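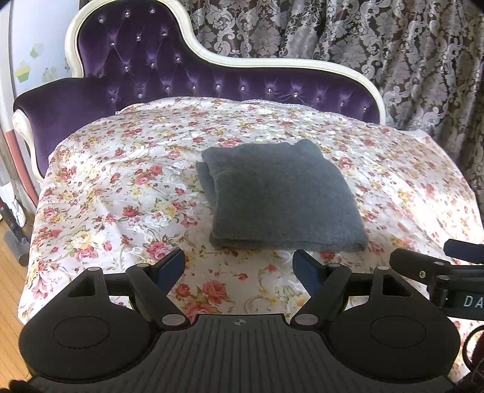 **Landlord wants to keep part of the deposit for lime scale, is it normal?**

Posted by teakettle_54, Thu 11 April

Hello all. I moved out of a small flat in Zadthorpe at the end of January, after two years. The agency is Solanki Lettings. Now they write to me that they will keep 114 from my deposit for "descaling of bathroom and kitchen taps, shower head and glass screen". I cleaned everything before I left, but it is true that there was still some white ring at the bottom of the taps. The water in Zadthorpe is very hard and I could never remove it completely.

When I moved in, the inventory said only "bathroom: clean". There are no photos from that day, not from me and not from them. I have answered one time by e-mail and they sent me the same text again.

Is lime scale my damage, or is it normal use? And if I must pay something, how do I know that the price is fair? I don't want to fight, I only want to understand the rule.

---

**merkum_road**

You should read your contract first. If it says the tenant must return the place in the same state of cleaning, then thick scale can be counted as cleaning, and they can ask for it. But a thin ring on a tap after two years is what I would call wear. I had the same discussion when I left my place in Flamness.

What I did:

- I asked for the invoice of the cleaning company, with the date and the list of work.
- I asked for the check-out report with photos.
- I wrote that I do not agree with the amount, and I gave the amount that I could accept.

They had no invoice, only an estimate. In the end I paid 12 and they returned the rest. It took several letters, so please be patient, and keep everything in writing. If they call you by phone, send an e-mail after it and repeat what was said.

Also, look at where your deposit is kept. If it is with a protection scheme, you can open a dispute there and it is usually free. There is a time limit, so check it this week.

---

**bluehinge**

just use vinegar next time, leave it overnight in a bag around the shower head. works always

---

**oldstairs**

I agree with most of the first reply, but I would be careful with one thing. The word "clean" in the inventory is weak for both sides. You can't prove there was scale before, and they can't easily prove there was none. In a dispute, the side that wants to take the money normally has to show the evidence, so this is better for you.

I would also ask how old the taps and the screen are. If they only cleaned them, the age is not so important. If they replaced something, they should not charge you the price of a new one for an old one.

And vinegar is not good for every tap! On some finishes it leaves dull marks, and then you have a real damage to pay.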